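We use cookies to remember your settings and to count visits. By continuing to use this site you accept our cookie policy. Accept | Manage settings

Clindora Schools to Pool Upper-Level Music Theory Classes

Students at the two public high schools in Clindora who want to take advanced music theory will be taught as a single group starting in August, under a schedule change the district board approved on Tuesday night. The class will meet at the Hevari building, which has the larger rehearsal space and the only keyboard lab in the district. Students from the other school, Yoo High, will travel there by district bus twice a week and join by video link for the remaining periods.

The change applies only to the advanced theory course and the composition elective that follows it. Band, orchestra and choir are not affected and will continue to be offered separately at each school. General music in the lower grades is also outside the plan.

Under the district's staffing rules, a course that falls below its enrollment minimum can be canceled before the start of the term unless the board grants an exception. Advanced theory has run on an exception at both schools for several terms. Combining the two sections puts the course above the minimum without one, according to the agenda packet, and lets the district assign it to one teacher with a full block of preparation time. The second teacher's hours go back to middle school instrumental instruction, where sections have been over the size limit.

The packet describes three options that were considered. The first was to leave the sections as they were and renew the exceptions each year. The second was to drop the in-person course and buy seats in an outside online program. The third, which was adopted, keeps a live teacher and adds transportation. The online option had the lowest direct cost but did not cover sight singing or keyboard skills, both of which are graded parts of the current course. Staff also noted that the online provider's calendar did not match the district's and would have required students to begin before the regular term.

Cost figures in the packet are limited to new spending. Each student in the course will be issued a $200 kit consisting of a small MIDI keyboard, headphones and a notation license. Students keep the kit for the school year and return it in the last week. Families may use their own equipment if it meets the published specification. A replacement fee applies to lost or damaged kits, with a waiver for students who already qualify for reduced fees. The bus runs will be added to an existing midday route that serves the vocational program, so no new vehicle is needed.

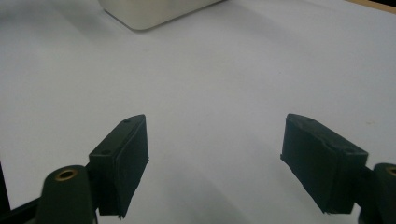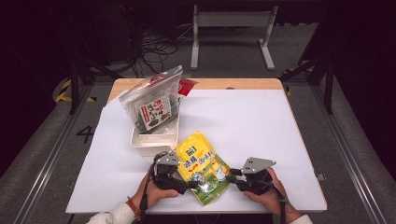

Scheduling was the main technical problem. The two high schools run different bell schedules, with Yoo on a seven-period day and Hevari on a rotating block. The adopted plan fixes advanced theory in the last block before lunch at Hevari, which overlaps two short periods at Yoo. A Yoo student who enrolls therefore gives up one elective slot in addition to the theory slot. The board asked staff to return with a way to award partial elective credit for the second slot — the packet suggests counting it as supervised practice — but did not make approval conditional on it.

On video days, Yoo students will meet in a classroom with a supervising aide, a document camera and a shared display. Written work will be submitted through the notation software and returned with comments in the same file. Dictation exercises will be played locally from a recorded set, not sent over the link, to avoid compression and delay. Sight singing will be assessed only on days when the whole group is in the room.

Part of the discussion concerned the Hevari building itself. The music wing dates from 1965 and was designed for a concert band program, with a tiered floor and hard plaster walls. The tiers make it difficult to set up desks, and theory classes have been held in the keyboard lab next door. That lab seats the combined group but leaves little spare room. If enrollment grows, the class would have to move to the tiered room, which has neither enough outlets nor a flat writing area. A request for removable platforms was deferred to the next facilities review.

The board also heard a short report on auditions and placement. There is no audition for advanced theory. Students must have passed the introductory course or a placement test covering key signatures, intervals, basic triads and simple meter. The test is offered twice, once in spring and once in the week before classes begin. Students who study privately and have not taken the introductory course may use the test to enter directly. Results are reported as pass or not yet, with a list of topics to review.

Supplementary ear training will be provided through Usov, a practice program the district already licenses for its middle schools. The license covers 500 student accounts and has unused seats, so extending it to the high school group adds no cost this year. Practice time in the program will count toward homework but will not be graded for accuracy.

The course guide with the revised listing will be posted on the district site once the bell schedule is final. Students who have already requested advanced theory at either school do not need to submit a new form. Those who wish to withdraw because of the travel requirement may do so through the counseling office without a mark on their record. The composition elective will use the same room and transportation in the second half of the year, provided enough theory students continue.

Comments

tenorclef_dad
My daughter is at Yoo and would lose her art elective over this. The partial credit piece should have been settled before the vote. A practice credit doesn't replace a drawing class.

Marimba4
Good news on the whole. We were told last spring the course was gone. Does anyone know if the bus gets back in time for the second lunch?

p_valley
@Marimba4 The midday run drops at Yoo at 12:40, at least it did for the vocational kids this year. Second lunch is tight but doable.

oldbrass
I sat in that tiered room for four years and you could hear a pencil drop from the back row. Great for band, terrible for anything where one person is talking. Fix the walls before buying platforms.

quietreader
Will the kits work with school laptops? The article says notation license but not which operating system.

Comments are closed on this article.

Contact the newsroom | Corrections | Copyright Clindora news desk, all rights reserved | Back to top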